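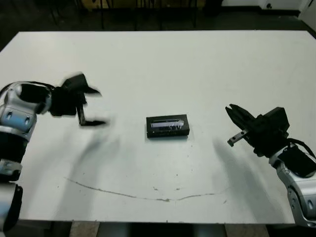 Small Box, Big White Table

Welcome to the April page of our gallery. My name is Akinyi Lema and I look after the small packaging collection at Barasa. We keep more than 600 boxes in our store room, and most of them are plain things that people throw away in one minute. I like them very much.

This month I chose a black box. It is low and rectangular, and it has a lighter panel on the top, set a little inside the dark edges. The panel is glossy and takes the light from the ceiling, so it looks pale blue in one part and white or gray in another.

The big white table is our favorite place for looking at dark objects. It has some scuffs and small specks by now — we wipe it, but the old marks stay. My colleague Nithin Nair wanted to buy a new one. I asked him to wait, because a box does not need a perfect table.

If you have a small box at home and you want to give it to the collection, please write to Estrella Esquivel at the front desk. Boxes with a lid are welcome, and also boxes without one. Please do not remove old labels before you send them.

Filed under: Gallery, Boxes and Tins, Store Room

Recent galleries
Paper Bags from Brenton
Nine Tins with Round Lids
Drawers and Handles

We use cookies to remember your settings. Accept | Read more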